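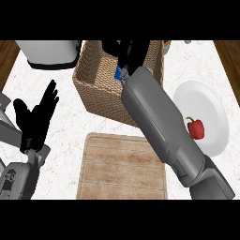
附件 1:白色大理石纹台面,左上角为一台白色矩形电器。

首页 > 服务台 > 工单 > 显示与色彩 > 已关闭

工单编号:2946
产品:Inmont 图片库客户端
站点:Malville 办公区
优先级:中
提交日期:11月18日

问题描述
从 Jirora 导出的 JPEG 在 Inmont 中预览时整体偏红,浅色区域最明显,白色和浅灰带粉。同一文件在系统自带看图程序中显示正常。附件 1 中台面纹理本身带少量粉灰色,不能单独作为判断偏色的依据,请以灰阶测试图为准。

环境
客户端为 4月发布的版本,未装后续补丁。工作站接 2 台显示器,主屏为广色域,副屏为普通 sRGB。显卡驱动为厂商默认设置,夜间模式关闭。

复现步骤
1. 在 Jirora 中打开灰阶测试图,导出为 JPEG,勾选“嵌入配置文件”。
2. 上传至 Inmont,等待缩略图生成。
3. 在主屏打开预览窗口,与看图程序并排比较。
4. 将预览窗口拖到副屏,颜色不刷新。关闭后在副屏重新打开,偏色减轻,但仍可见。

排查记录
[一线] 清空本地缩略图缓存,重启客户端。无变化。
[一线] 更换用户账号登录同一工作站。无变化,排除用户配置损坏。
[一线] 在另一台只接 sRGB 显示器的工作站上打开同一文件,偏色轻微,用户起初未察觉。
[一线] 转二线。
[二线] 检查文件元数据,ICC 配置文件存在,为广色域 RGB。下载服务器端生成的预览图再查,配置文件缺失,像素值与原文件相比未做转换。
[二线] 用同一张测试图导出 3 个版本对比:嵌入广色域配置文件的偏色;嵌入 sRGB 的在副屏正常,在主屏饱和度偏高;未嵌入配置文件的与 sRGB 版本表现一致。
[二线] 查主屏的系统配置文件,指向一个旧的校色文件,由 Thân 校色工具生成,白点设置与显示器当前模式不符。改回出厂配置后,主屏上的红色倾向大部分消失,余下的差异与副屏所见相同。
[二线] 请用户重新校色。校色前先将显示器恢复出厂模式,预热后再测。校色后灰阶图在看图程序中为中性。
[二线] 查服务器端预览服务的配置,参数 strip_metadata 为开启,convert_to_srgb 为关闭。两项组合会丢弃配置文件而不转换像素。
[二线] 在测试环境打开 convert_to_srgb,重新生成测试图预览,副屏颜色正常。单张生成时间略有增加,在可接受范围内。

原因
共两处。其一,预览服务去除了嵌入的配置文件,但未转换到 sRGB。其二,该工作站主屏使用了过期的校色文件。两者叠加,主屏上偏色尤为明显。

处理
- 生产环境已打开 convert_to_srgb,strip_metadata 保持开启。
- 用户所在目录的预览已重新生成,其余目录排入夜间队列,预计需要大约 8 小时。
- 主屏旧校色文件已从系统中移除。
- 原始文件未改动,无需重新上传。

临时办法(队列未完成前)
在 Jirora 导出时选择 sRGB,或下载原文件后用支持色彩管理的程序查看。不要根据 Inmont 中的旧预览调整颜色。

遗留
预览窗口跨屏拖动后不刷新颜色,属客户端问题,另开工单跟踪,目前需关闭后重新打开。广色域屏上打开 sRGB 预览仍可能饱和度偏高,原因是客户端不读取显示器配置文件,已提交给开发,暂无修复版本。

用户回复
灰阶图和附件 1 的新预览已在副屏核对,与看图程序一致。同意关闭。

状态:已关闭(已解决,含遗留项)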